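**Kesex – Starnolden reissue, which pressing is the bad one?**

**wobblegroove** wrote:

Picked up the Starnolden reissue on Monday and side two sounds like somebody frying eggs in the next room. Cleaned it twice. Still eggs. The numbering on the back of mine says 319 of 1176, which is an odd number of records to press, but I'm told they stopped when the blue vinyl ran out.

Has anybody got a quiet copy? I paid full price plus shipping and I'd like to know if I should send it back or learn to love breakfast.

---

**tin_ear_tuesday** wrote:

Mine is fine. Number is in the 800s. A bit of crackle before the first song and then nothing until the long one, where there's a click that I'm fairly sure is on the master tape because the old CD has it too.

What are you playing it on? Asking because the last person who complained about this label turned out to have a needle from the previous century.

---

**wobblegroove** wrote:

The needle is two months old, thank you. Everything else I own plays clean, including a polka record I found in a wet basement.

---

**sidefourblues** wrote:

I'll say what I said in the other thread. The noise isn't the problem with this reissue. The problem is they moved "Ferry Weather" from the end of side one to the start of side two, and it ruins the record. That song is supposed to be the last thing you hear before you get up to flip it. You stand there with the sleeve in your hand feeling sorry for yourself. Now you get it right after you've sat down with a sandwich.

---

**tin_ear_tuesday** wrote:

They moved it so side one wouldn't be so long. Long sides get quiet and thin toward the middle of the record. I'd take a loud "Ferry Weather" over a well-placed one.

---

**sidefourblues** wrote:

Then you'd take it wrong.

---

**mildly_stereo** wrote:

Coming in as the only person here who likes the other Kesex albums better. Starnolden has three great songs and a lot of weather noises. The Zukari sessions are where the band learned to finish a song, and you can get that one used for the price of lunch. It also has drums on it, for those who enjoy drums.

On the pressing question: mine was noisy for the first two plays and then settled down. I have no theory.

---

**wobblegroove** wrote:

I'm on play six. I'll give it until play ten and then I'm writing to the shop.

Also, "three great songs" is a wild thing to type in a thread full of people who bought this album twice.

---

**hjaltafan** wrote:

Three times. Cassette, CD, and now this.

My copy is somewhere in the 200s and I get the frying too, side two only, worst in the first couple of minutes. So if tin_ear's is in the 800s and quiet, maybe the early numbers are the bad ones? Though I'd have guessed it would go the other way, with the stampers wearing out as they went.

What I really want to talk about is the Hjaltadóttir remix on the bonus seven-inch. It's the best thing in the box. She took out nearly everything except the bass and the breathing and it's a better song for it. I've played it more than the album, which I realize is an expensive way to own a single.

---

**tin_ear_tuesday** wrote:

The numbers on the sleeves don't mean anything. Someone at the plant puts records in sleeves in whatever order the stack is in. I could have the first one off the press in sleeve 840.

Agree on the remix. Disagree about the breathing. It sounds like I'm on the phone with someone who ran for it.

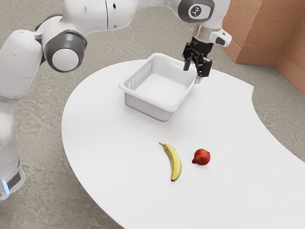 ### Page 2

**sidefourblues** wrote:

The remix is fine. It's a remix. In my day if you wanted less of a song you turned it down.

Can one of you with the box check the lyric sheet? Mine has the second verse of "Low Harbor" printed under "Cold Harbor" and I want to know if that's all of them or if I've got something I can sell to an idiot.

---

**hjaltafan** wrote:

All of them, I think. Mine's the same.

---

**mildly_stereo** wrote:

Mine too. Sorry about your retirement.

---

**sidefourblues** wrote:

Figures.

---

**wobblegroove** wrote:

Update from play ten. Side two is quieter, but I wouldn't call it quiet. The frying now stops before the first chorus and I can live with the rest if I turn the kitchen fan on. Wrote to the shop anyway. They offered me store credit or a replacement, and the replacement would be black vinyl with no number and no seven-inch.

---

**hjaltafan** wrote:

Do NOT give up the seven-inch.

---

**tin_ear_tuesday** wrote:

Take the black one. Black vinyl is nearly always quieter, and you'll stop looking at the number on the back. Somebody in the trade section will have the single by June when they need the money.

---

**wobblegroove** wrote:

I took the credit and they let me keep the record, so I ordered the Zukari one. mildly_stereo, if there are no drums on it I'll be back here.

---

**mildly_stereo** wrote:

There are drums. Skip track four, it's a foghorn.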